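Search this site Go

Home News Research People Contact

Stenell Lab reports assembly result, and asks readers not to make too much of it 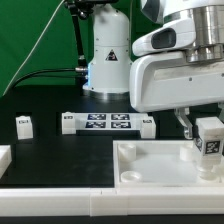
By Maricel Policarpio
Research communications, Stenell

BUNDMONT, June – Researchers at Stenell are releasing a method for teaching a robot arm to put parts together, along with a longer than usual list of things the method does not do. The work is called Illach. It deals with the last small stretch of an assembly move, when a peg is close to its socket and a slight error in angle can leave the part jammed on the rim.

Most published systems handle this with a policy trained on a large set of recorded moves. Illach uses a much smaller set and spends its effort on deciding when to stop trusting the camera. Black-and-white markers on the block give the arm an estimate of where the part is. Near the tray, the gripper and the block itself can hide the socket from view, and the controller shifts its weight to the forces it feels at the wrist.

In the main test the arm made 116 attempts at seating a block. Illach failed on 11 of them. The comparison method, which relies on vision all the way down, failed more often, but the team is not putting that gap in a headline. The comparison was tuned in-house by the same people who wrote Illach, and they know their own method better.

"I have read a lot of releases that say a robot has learned assembly," said Gönül Değirmenci, who leads the project. "Ours has learned to put one kind of block in one kind of tray, on one table, with our lights on. I would like to see it on somebody else's table before I use a bigger word."

She has other doubts. Four of the failures came from the marker estimate going wrong early, and the force stage had no way to recover from that. Printed markers are also a help that few factories would put up with. A version without them has been started, and its early numbers are worse – bad enough that the group left them out of the paper and put them in the appendix.

The release also makes no claim about speed. The arm is slow near the socket by design, and a person would beat it easily.

A group in Miyazaki has agreed to repeat the main test with its own arm and its own printed parts. Stenell will post the outcome on the project page whichever way it goes. Code, the part files and the full log of attempts, failures included, are available now on request.

Değirmenci will take technical questions by email. Requests to film the arm should go to the communications office, with the understanding that it may miss.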